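Section 5. Fitting the wood top and laying out the block set

This section covers the wood top for the Tullon perforated bench and the first layout of the Tandis block set. Read it through before you start. The bench must already be standing level, as described in Section 4.

What you need

The wood top
Four bolts from the bench hardware bag
The wrench from the same bag
A soft, dry cloth
The Tandis blocks

Fitting the top

1. Wipe down the perforated surface. Grit left under the wood will mark the paint and can keep the top from sitting flat.

2. Look over the underside of the wood top for splinters or packing staples. Pull any staples before going on.

3. With a second person, lower the top onto the bench. It measures 900 mm along the front edge. Do not drag it into place.

4. Set the four bolts in a row in the holes along the front, one near each end and two between. Leave them finger tight.

5. Slide the top forward until its front edge meets the bolts, then tighten the bolts a quarter turn past snug.

6. Press down on each corner in turn. If the top rocks, take it off and check for debris underneath.

CAUTION: Do not drill or screw through the wood top. The planks are joined edge to edge, and a screw near a seam can open it.

NOTE: Knots and wavy grain are normal in this wood and are not covered under the finish warranty. Small changes in color over the first year are also normal.

Laying out the blocks

7. Take the blocks out of the bag and check them against the packing slip. Set aside any with chipped corners.

8. Place the first group toward the back of the top, a little left of center. Stand the cylinder on end.

9. Place the yellow blocks in front of that group, one behind the other.

10. Lay out the rest of the blocks as you like. They do not have to be squared up to the edge of the top. 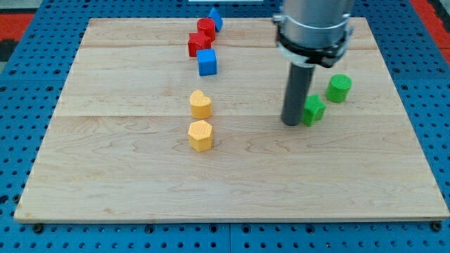 Figure 5. Blocks laid out on the wood top.

The layout in Figure 5 is a starting point only. For sorting by color, put the red cylinder with the red cube and the blue prism with the blue cube. For sorting by shape, put the two cubes together and leave the cylinder and prism on their own.

CAUTION: Small parts. Keep the blocks away from children under three.

Care

Wipe the wood with a damp cloth and dry it right away. Do not leave standing water on the seams. Twice a year, rub in a thin coat of Drustier board oil and let it stand overnight before using the top again. Do not put the blocks in the dishwasher.

Keep the load on the wood top under 80 kg, spread evenly. Check the front bolts every September, or whenever the bench has been moved.

Replacement parts

Bolts, tops and single blocks can be ordered from Deligiannis. Give the part number from the packing slip. Parts questions go to Tamsin Marchetti at the service desk, which opens at 9 a.m. and is closed Thursday.

Go on to Section 6 for the side shelf.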